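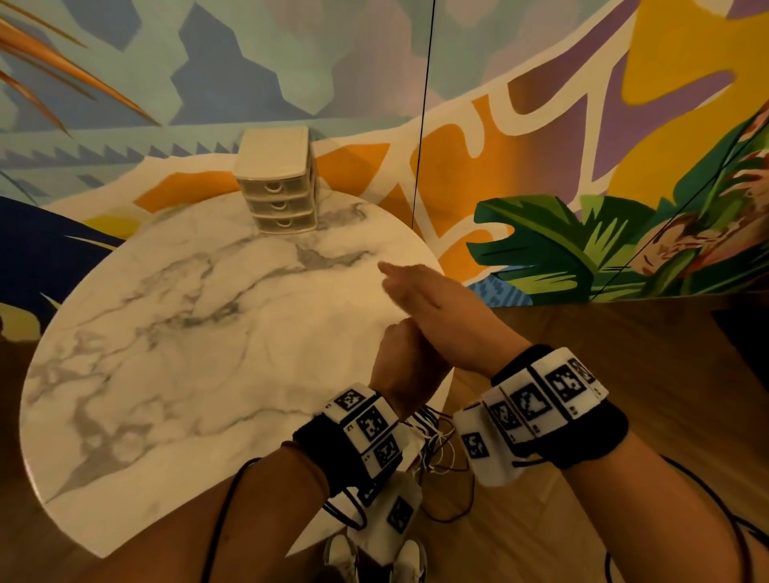 The little drawers on the marble table, April

Desk corner with the little drawers

I've been promising Ruxandra a proper look at my new craft corner. The round table came from a house clearance in Jultton and I love the soft grey veins running through the white. It's a pain to carry, mind you – Niall and I had to stop 2 times on the stairs!

The three-drawer organiser lives at the back, against the wall, so I've still got room for my hands in the middle. You can half see through the fronts, and the round knobs are sweet. Beads on top, threads next, and the bottom one is for whatever's left over.

More pictures once I've sorted the 300 buttons from Catinca.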